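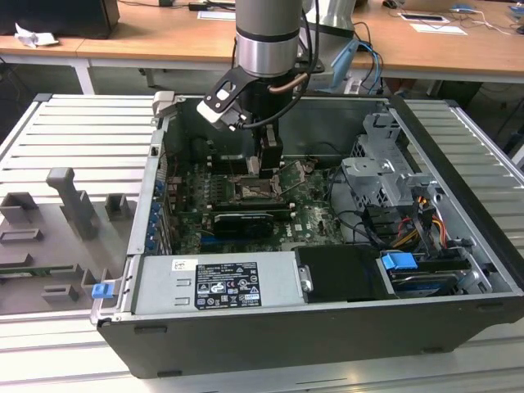 The Ondis Pocket Book of Hobgoblins

I've been selling odd little books out of my shop in Bernville for longer than I care to add up, and this is the one I keep taking home by accident. It's a field guide to household hobgoblins, the kind that sour your milk and move your left shoe, and it takes itself completely seriously (there's a whole chapter on stairs!).

The text is by Chalerm Bunnag, who also did the drawings, and he writes as if you've already got a hobgoblin and would like some help getting along with it. You get 50 entries, each with the creature's habits, favorite hiding spots and what to leave out for it at night. The Gidlow Grumbler is my favorite. It lives behind the bread bin and disapproves of toast. My sister swears by the Tefera Sock Imp, but she would, she's been blaming it since September.

It fits in a coat pocket, just about, if you don't also keep your keys in there. Cloth cover, ribbon marker, and a few blank pages at the back for your own sightings. Mine are full and I've started on the inside cover.

I have 30 copies in this batch, and two of those have bumped corners, so ask me if you'd like one of them cheaper. I'm happy to wrap it as a gift, and I'll write something rude inside on behalf of a hobgoblin if you tell me the person's name.

Orders in before 2 p.m. go out the same day. Sorry, no returns on the rude ones.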